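Vovton Bin Picking Cell: Gallery

The Vovton cell is a bin picking package sold by Grilline as a complete kit: arm mount, gripper, overhead sensing and the Dremero control software. This page goes with our main write-up and collects our notes on each part of the kit from the weeks we had it running. Notes are in the order we set things up. Page last updated June 28, 2024.

We paid for the base package and added the mixed-item license, which is a separate line on the quote. Grilline supplied the gripper on loan and has had no say in what we wrote.

Setup

The kit ships on one pallet. Unpacking and bolting down took us a morning, and the wiring took the rest of the day. The printed manual covers the mount well but stops short on cable routing. Leave more slack than the drawings show, especially at the wrist, then run the arm slowly through its full reach before you tie anything off. We had to redo ours once.

Calibration is done from the Dremero screen. It asks for 7 poses and then gives you a pass or fail. If it fails, it does not tell you which pose was the bad one, so you start again from the first.

The test

Most demos of these systems use a bin full of identical parts. We wanted mixed items, because that is what our readers ask about — returns desks, small parts sorting, kitting for small shops. Our test set had hard plastic, clear packaging, metal and things with thin parts that stick out. Each run was a short list of items dropped into the bin in no special order, and the arm had to clear them one at a time.

We logged 3356 pick attempts between the start of May and the day we packed up. An attempt counted as good only if the item left the bin and landed in the tray. Drops on the way over counted as misses. 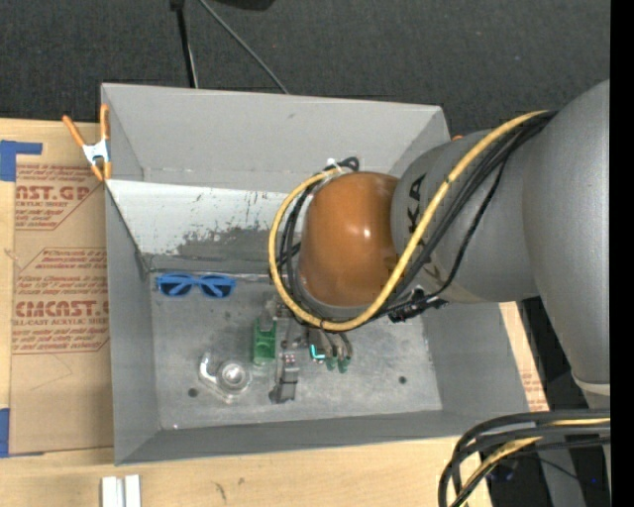
Reaching into the metal bin during a mixed-item run. The blue sunglasses are by the back wall, with a clear plastic item closer to the gripper.

Clear plastic was the hardest group by a wide margin. The sensing finds edges well on solid colors and much less well on anything see-through, and shiny spots make it worse. Of the 304 misses we logged, over half were on clear items. Turning down the overhead lights helped some. Vovton lists a polarizing filter as an extra, but we did not test it.

Items close to a wall were the next problem. The planner keeps a safety gap from the sides of the bin, and with the default setting it will skip an item that is touching one. You can shrink the gap in the Dremero settings. We did, and the skips mostly stopped, at the cost of a few light bumps against the metal.

The bin

A bin does not come with the kit. Sloped walls are worth having, as small items slide toward the floor where the gripper can get at them. Clamp the bin to the table. Ours moved a little on the first day with no clamp, and that was enough to throw off the calibration.

Gripper

The fingers are sold separately from the base package, and the Nikzad set is the one Grilline recommends for mixed work. Changing a finger takes two screws. The tips do wear, and we went through 3 sets during the test. They are not expensive, but order spares with the kit, as ours took over a week to arrive.

Software

Dremero runs in a browser and is easy enough to learn. The run history is the best part. Every attempt is saved with its result, and you can sort by item or by error. Export is to a plain spreadsheet file. The live view lagged on our older laptop and was fine on a newer one.

Two things we would like to see fixed: the stop button on the screen sits too close to the pause button, and the item library has no search box. Grilline says both are on the list for the next release.

Price and availability

Quotes are by request only and depend on which arm you already own. Lead time was six weeks when we ordered. Support is by email, with phone support on the higher plan. Our emails were answered within a day.

The full write-up, with the settings files and the attempt log, is linked from the reviews page.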